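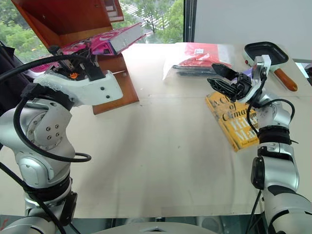
I gave up coffee in October and lasted 7 days, so now I write about tea instead. My whole kitchen has been rearranged around it, and my sister-in-law says I've become unbearable (she's right!). The first thing I learned is that you want a pale, clear surface to work on. A white tabletop does the job nicely, and something in reddish-brown wood looks lovely against it – I've wanted a stand in that color ever since I started.

Then I went to Asdale, where a shop called Trokuvel sells loose leaf by the scoop. I tried four black teas before lunch and bought the smokiest one, Grernavach, which smells like a campfire in a wool sweater. It cost more than my shoes.

Brew it for five minutes with water right off the boil, and skip the milk the first time. I drink mine at 4 on a Wednesday, when the office gets sleepy, with a butter cookie or two.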